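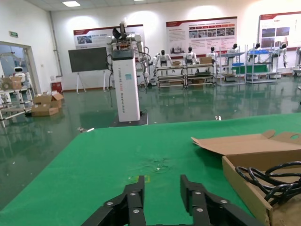 Re: [castumura-datos] ¿Cuántas demostraciones para la tarea de los cables?

Buscar en el archivo de la lista Buscar Búsqueda avanzada

Fecha: 2022-02-21
Lista: castumura-datos

El mensaje anterior decía:

> Hola a todos:
> En Irnamex queremos empezar con objetos deformables y no sabemos por dónde tirar. Teníamos pensado grabar 20 demostraciones por tarea, como con los bloques. ¿Se queda corto? ¿Y conviene tapar el fondo de la sala para que la política no se distraiga con lo que hay detrás?
> Gracias de antemano.

¡Qué alegría ver que alguien más se mete con cables! Os cuento cómo lo llevamos en Cantero, que estamos en plena faena.

Con 20 se queda corto, sí. Un bloque se agarra de tres o cuatro maneras; un lío de cables negros dentro de una caja de cartón se agarra de mil, y cada vez que lo tocas es otro lío distinto. Nosotros vamos ya por 200 episodios de la tarea Mundon (coger un lazo, levantarlo, volver a dejarlo dentro de la caja) y el objetivo es llegar a 300 antes de julio. La curva de validación sigue bajando, así que de momento no pienso parar :-)

Grabamos en tandas de 16 y entre tanda y tanda revolvemos los cables a mano. Guardad también los agarres fallidos, con su etiqueta. Al principio los borrábamos y fue una pena, porque las correcciones del operador son de lo mejor que tenemos.

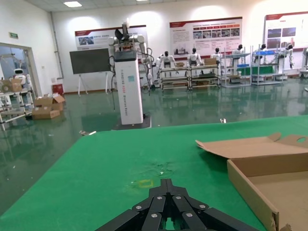
La posición inicial nos dio bastante guerra. Si el brazo arranca siempre clavado en el mismo punto, el modelo se aprende el recorrido de memoria y en cuanto mueves la caja un palmo se pierde. Ahora variamos la salida a propósito, pero con una referencia fija: el rectangulito amarillo de cinta sobre el tapete verde, a la izquierda de la caja. Se ve bien desde la cámara de la muñeca y sirve para comprobar de un vistazo que la mesa sigue en su sitio.

En cuanto al fondo, yo no taparía nada. Detrás de nuestra mesa está el robot blanco sobre su pedestal y, más allá, seis humanoides pegados a la pared con los carteles en la pared, y todo eso entra en las grabaciones. Preferimos que haya variedad y recortar o aumentar las imágenes en el entrenamiento.

Si os animáis a usar el mismo formato de episodios, mandad un par de pruebas a la lista y las paso por nuestro cargador. ¡Me encantaría entrenar con los dos conjuntos mezclados!

Un saludo desde Cantero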